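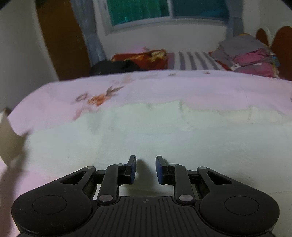 Guest Room Set-Up Guide – Issue 3, page 12

Section 2. Bed and towels

Do the bed first, towels after. Never the other way round.

1. White layer smooth and flat at the near edge. Lumps are OK if it's only the padding – anything hard under there, take it out.

2. Pink flowered cover goes on top. Front edge can stay folded back untill you finish the corners.

3. Pull from the far side. Flat hand, no yanking.

Note: flowers don't have to line up with anything. Remedios Pacheco used to ask for that, she doesn't now.

4. White towel on the flowered cloth. Fold the top edge over so it makes a soft round crest, then pinch the lower end together. Leave the creases for now. 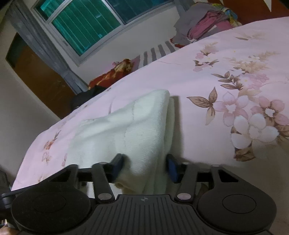 5. Let go and check the fold. Top slipping? Start over, don't patch it.

6. Smaller white cloths next. Ribbed ones stretch – hold low down, lift straight up, shake once. Find a corner, work from there.

CAUTION: no damp cloths on the bed. Marks the cover and the mattress too.

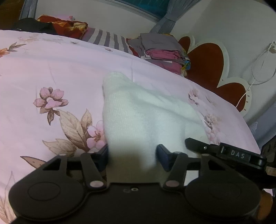
Fig. 3. Ribbed white cloth on the flowered sheet, still to be folded.

7. Fold in half, then half again. Stack by the pillow end, folded side out.

8. Stained or frayed – goes in the Collet bag, not back on the shelf. Write the room on the tag.

Note: short on towels, ask Fadi Masri before you open a new pack. Spare covers are in teh hall closet.

Related sections
Section 1. Windows and curtains
Section 3. Closet and hangers
Laundry pick-up, Tadora building
Stain chart (October)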